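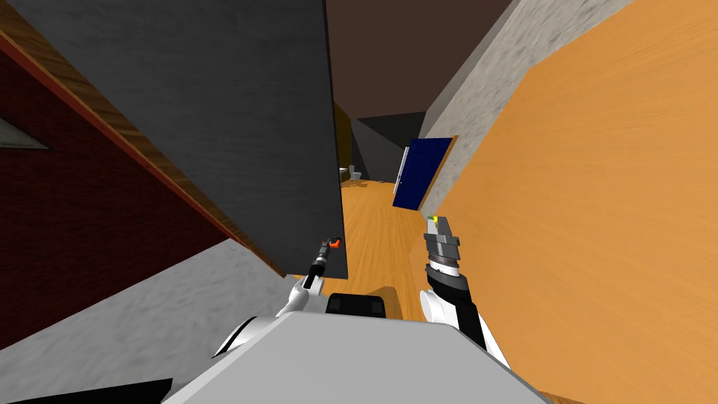

Fasedo House Rules Pack, second edition. Three months with it, quick write-up before I forget the lot.

14 comments | 6 shares

What you get: ring binder, 50 laminated cards, a licence for the rule checker that plugs into your simulator. 414 pages in the binder. Yes I read them. Most of them. The appendix on lifts I skipped, we don't have lifts.

What it's for: home robots, two arms, wheels or legs, moving around places people live in. Doors, corridors, bathrooms, stairs. Plain rules on how close, how fast, when to stop, who gets told. If you're bolting an arm to a factory bench buy something else.

Price was 800 for the small team licence. Steep. More on that further down.

The good bits first.

Doorways chapter is the best thing in it. Section opens with "arms in before base moves" and then spends nine pages on the exceptions, and the exceptions are where all our arguments were. Grippers forward through a gap, allowed or not? Allowed if the opening is measured on that run, not read off a stored map, and if both wrists are being tracked. Otherwise tuck and go. We'd been doing it by feel. Domenica had one number in her head for side clearance and Alcides had another, and both were in the code.

Doors left ajar get their own card (card 17). Treat as moving until proved otherwise. So the robot doesn't get to plan a path that shaves past the edge of one. Cost us time on every corridor run and I still think it's right.

Bathrooms: robot stops short of the threshold and asks. No looking in while it waits, sensors turned or masked. I'd have liked this to cover simulated homes too, as habits learned in sim come out in the real hallway. It says "recommended" for sim and leaves it there. We've made it compulsory on our side.

Rule checker works. Drop it in, run your scenes, it flags every breach with a time stamp and card number. We put 3,780 runs through it in January and it fell over once, overnight, no log. Restarted fine. Support answered on the Friday, decent reply, no fix yet.

Now the moans.

Speed limits. One table for everything. A corridor with a hard floor and a corridor with a rug get the same figure, and the same again if the robot's carrying soup. There's a footnote saying "adjust downward where appropiate". Adjust by how much? Who signs it off? The Tirnovo guide, much thinner, does this better with three columns and a worked case.

Big flat things near the arms, panels, cupboard doors, a table on its side. The pack counts clearance from the gripper tip. Fine, except the elbow is what catches on ours. The checker will pass a run where the tip is well clear and the forearm is brushing. Cremilda found that one on her second day. We wrote our own elbow rule and it sits in the binder on a sticky note, not great for an audit.

Contact is badly handled in general. Touching a door on purpose and bumping a door by accident both come out as "contact event". You then tag them by hand. Tedious. I did an afternoon of it and swore a lot.

Laminated cards are nice but the ring holes tear. Ours are already on treasury tags. Small type as well.

And the licence. Three seats. There are five of us at Rernthorpe, so Heloísa and Ivone share a login, and the audit trail shows one person doing everything. For a product about who's accountable for what that's a bit rich.

Compared with the Alhassan set, which we used last year: Alhassan is cheaper, nicer to read, weaker on doors, nothing at all on bathrooms. No checker. If you only want something to hand to new starters get Alhassan. If you've got a robot going through real doorways soon get Fasedo and write your own elbow rule on day one.

Would I renew? Yes, if they sort the seats. Grudging yes if they dont.

Four out of five for the doorways and the checker, two for the speed table, call it three and a half.

Was this review useful? 31 yes | 2 no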